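Wall & Hanging > Frames and matting
Old survey map, thin black frame or something wider?

heather_sw
Posted August 2018
Ok so I have a 1929 survey map of Donmont, came out of my aunt's house when we cleared it. Some foxing, one fold down the middle, edges not great. Want it up in the hallway before family comes. Leaning toward thin black, my husband says it'll look like a diploma. Need opinions fast, frame shop closes at 6.

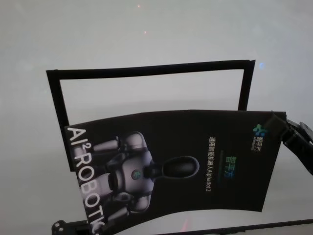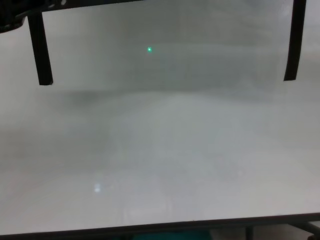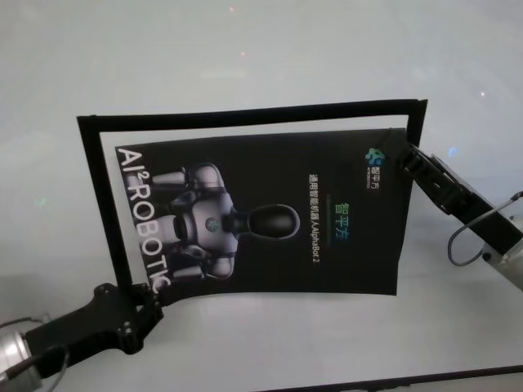 thin black frame, first and last pic

Wall is a pale gray btw. Map is mostly tan with blue for the river. Don't want to spend more than 40 on glass if I can help it.

murin_l
Thin black is fine. Husband is wrong. Diploma look comes from a gold edge and a blue mat, not from the black.
Bigger question is the fold. Is it split anywhere?

heather_sw
Split at the bottom, length of my thumb. Was going to tape the back.

murin_l
NO tape. Please. Not even the "archival" stuff from the craft store. Japanese tissue and wheat paste or leave it alone.

DLyimo
Gonna disagree on the black. Old tan paper + black line = harsh. Had a river chart in black for years, always looked like a notice on a bulletin board. Put it in a wide walnut and finally liked it. Gurton do a plain one, no carving, not cheap.

murin_l
Walnut on a gray wall in a hallway. Narrow space, you want less frame not more.

DLyimo
You havent seen her hallway.

murin_l
Neither have you

efe_o
Both of you lol. Mat matters more than the frame here. Give it 2 inches of off-white all around, 3 at the bottom, and black stops looking harsh. Warm off-white, bright white makes the paper look dirty. And float it if the edges are ragged, dont hide them under the mat. Ragged edges are the best bit.

heather_sw
Like that. Does floating cost more?

efe_o
Shop I use charges 30 on top. Worth it imo. Ask for hinges, not glue. If they say dry mount walk out.

ngozi_o
What light does the hallway get? Everyone skipped that. If theres a window or glass door you want UV glass and that's your budget gone right there. I hung a street plan of Effiong across from a door with regular glass. Blue ink faded to nothing by the second February.

heather_sw
Oh no. Glass door at one end, yeah. Gets sun in the morning.

ngozi_o
Then other wall, or UV acrylic. Lighter than glass too so easier on the hooks. Mirus acrylic is what my framer had, scratches if you look at it wrong but no complaints besides that. Never dust it dry.

DLyimo
Agree with Ngozi on the UV. Still say walnut.

murin_l
Scan it first, whatever you do. Flat, both halves, high res. Then if it fades you can hang a print and keep the real one in a drawer. I'd hang the print anyway.

efe_o
Nah. Whats the point of owning it then

murin_l
Having it still be there in 50 years?

heather_sw
Ok ran over at lunch. Going black, off-white mat, floated, UV acrylic. Over budget, whatever. She's looking at the split seperately, no tape, I promised. Moving it to the wall away from the door. Husband wants it noted he still thinks diploma.

DLyimo
Tell him walnut

ngozi_o
Post one when it's up. And two hooks not one, or it'll tilt every time someone shuts that door.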